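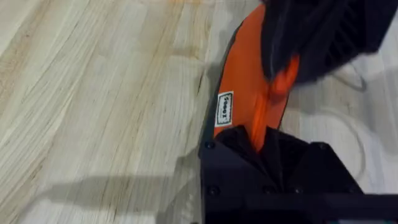 Photo: Flemen

By Branislav Vrabec
April

Ľubomír Machala plans equipment for Flemen and wants 4 more grippers in next year's budget. The arm is the easy line to price, he says. "Fingers, cables, spare screws — that is where the quote grows." Supplier Faltow lists a jaw set at 605, with delivery in 30 days.

He tests on curved plastic parts before signing. "A flat block tells me very little about grip." Each candidate gets 7 shifts on the bench. Machala has asked Kermani for a second quote and will hold the order until it arrives.

Contact | © Flemen | Back to top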